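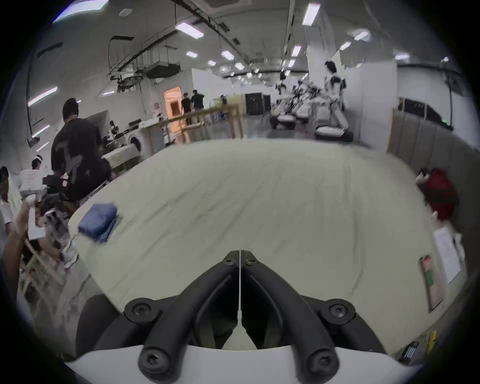
Szabolcs Kocsis asks whether blue cloths may be folded on the bed itself, or only on the table.

Starnville Linen Service replies: either is acceptable. The bed should first carry a plain sheet, smoothed by hand from the centre outwards. Bags, papers and cards are to be kept to one side.

2/4 Cloths are folded in half lengthwise, hem to hem, and then in half again. Items for the Prarnton store are folded once more so that they fit the 34 cm shelves.

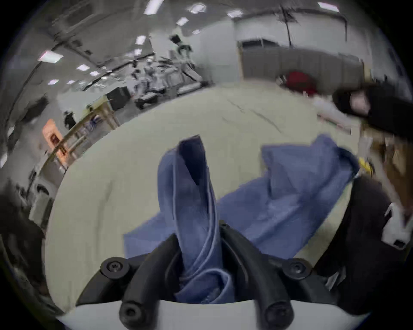
3/4 A cloth that has bunched should be opened out fully and its hems drawn straight before folding begins again. Pressing down on a crumpled fold will set the crease.

4/4 Folded cloths are stacked with the closed edge facing outwards, 15 to a pile. The Masilela ward list, revised in December, remains in force. Questions about shelf labels should be sent to Ester at the linen desk, extension 72.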